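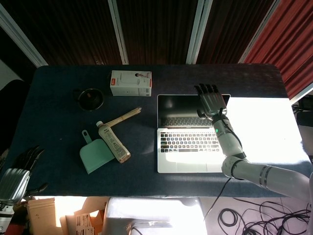 The fabric-topped table by the curtains, with the right hand up over the laptop and the dustpan off to the left.

February
By the workshop tips page, Stallaslow

When we started putting a pair of arms together at the Stallaslow shared workshop, I thought the hard part would be the wiring, or perhaps the software, and I set aside my evenings accordingly. What has eaten most of my time since then is ordinary housekeeping – where the cables go, what the table is covered with, where the sun is at four in the afternoon. So I have written down the things I wish I had known at the start, for anybody trying something like it in a spare room or a garage or a workshop they share with other people.

Cover the table

A bare hard top is a miserable thing to work on with robot hands. Small parts skate away from the fingers, and every bump sounds like a dropped plate. Something felt-like on top quiets it all down, and a bottle laid on its side has much less of an urge to roll. Go for a dark, plain color if you can. Light fabric shows every smudge of grease, and you will have grease. Brush it down with a stiff clothes brush before each session and lift the lint off with tape every week or so. If your table has rounded corners, so much the better for your hips when you squeeze past in a hurry.

Mind the sun

I love a sunny room and I will not hear a word against it, but a strip of direct sunlight across the work surface will wash out half of what your camera is trying to see. Pleated curtains are a great help, and you don't need matching ones. Ours are dark brown and a rusty red and they get along perfectly well. Draw them before you set anything up, then look at the table again once you have been going for an hour, because the light will have moved while you were busy. If you can't get rid of the bright patch altogether, slide your practice objects into the even part of the table and let the sun have the rest.

Run the cable along the arm

A cable that hangs in a big loop will find the one thing on the table you didn't want knocked over. We run ours along the forearm, and I would tie it down every few inches with soft hook-and-loop strips – zip ties are fine until you have to undo eleven of them to change one connector. Leave enough slack at each joint for the full bend. The way to find out how much is to move the arm by hand, with the power off, to the very ends of its travel, and watch the cable the whole way. Do this slowly. My first attempt was a little on the short side and I pulled a plug clean out of its socket, and I was lucky it was only the plug.

The floor is another matter, and I won't pretend we have it solved. Coil the spare length and keep it to one side, away from where people stand. A label at both ends of every cable saves a great deal of crawling. I use masking tape and a laundry marker and it has held up better than the printed tags I paid for.

Keep the laptop in its own spot

You will want the laptop close by so that you can read the screen while you watch the fingers, and close by means within reach of the arm as well. Decide where it lives and mark the corners on the fabric with chalk. Before the first run of the evening, step the arm through its movements at the slowest speed you have, with the laptop off the table, and only put it back when you are satisfied about the height. We run Plisirix for the motion side, and I keep the speed limit low for any new routine until it has gone through 3 times without a surprise. It makes for a slow evening, but there is tea.

Practice on household things

You can spend a lot of money on special test blocks. Look in the broom closet first! A plastic dustpan is a lovely thing to learn on, with a handle at one end and a wide lip at the other. A plastic bottle with a cap is good for learning how hard to squeeze, and a bundle of thin wooden sticks tied at one end teaches you a lot about holding something that shifts in the grip. A round bowl with a small object in it is for later, when you are feeling brave. I keep 4 things out at most and put the others away, or I end up chasing clutter all evening.

Wipe everything before it goes back in the cupboard, and check that caps are tight on anything with liquid in it. I can recommend starting with empties.

Save the boxes

Flatten most of your cardboard by all means, but keep the boxes that arms, hands and power supplies came in, with their labels still on. If a part has to go back to the supplier you will want the original packing, and the last return we made to Livbridge would have cost us far less had I not been so tidy the month before. A stack by the table leg is not elegant, though it is handy for resting a manual on.

What it has cost so far

I am asked this more than anything. The curtains, table covering, strips, tape and hooks came to roughly 183 dollars, leaving out the arms and hands and whatever was already in the building. The secondhand bench supply from Engelhardt was extra, and I would buy it again. If your budget is tight, do the curtains first and the hooks second.

Next month I hope to write up fingertip covers, if I can find a glue that stays put.

Questions and tips: leave a note at the Stallaslow workshop desk | © Stallaslow Workshop Tips | Back to top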